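# A pot that lasts till Thursday's gone

2022-12-21

Hadiza Ogunleye cooks once in the evening and eats from the same pot for three days. She has done this since July, when she took on longer shifts and stopped having the energy to start a meal at eight o'clock.
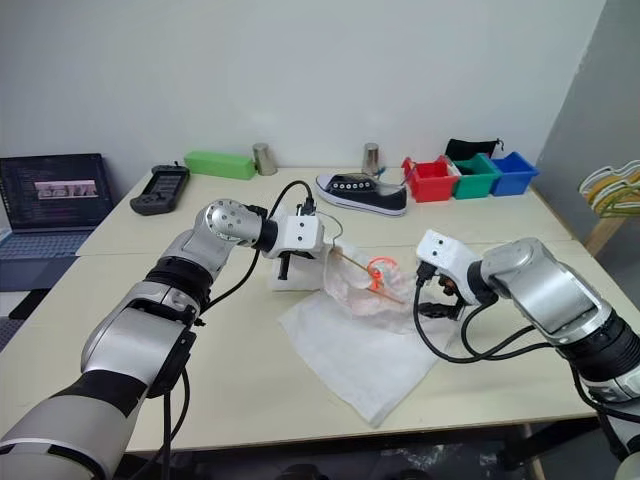

The pot is usually beans. She buys dried black-eyed beans from Odukoya, a grocer on the main road in Adbridge, and soaks them before she leaves for work. By the time she gets home they need less than an hour on the hob.

"I used to buy tins," she says. "They're fine in a salad. In a stew they go to mush by the second day."

Onions go in first, cooked slowly in plenty of oil until they are brown at the edges. Then come red peppers, tomatoes, a scotch bonnet left whole, and five cloves of garlic. She adds the beans and enough stock to cover them. Salt waits until the beans are soft.

On the first night she eats it with rice. On the second she fries plantain. By the third the stew has thickened, so she loosens it with a splash of water and puts it on toast with an egg.

In cold weather she changes the pot a little. Sweet potato goes in with the beans, cut large so that it holds its shape when reheated, and she stirs through chopped kale five minutes before the end. Smoked mackerel is good too, but only in the bowl. Left in the pot overnight it takes over.

She doesn't freeze it. Her freezer is small and mostly full of bread. What's left after the third night goes into a flask for lunch, with a spoonful of yoghurt in a separate tub.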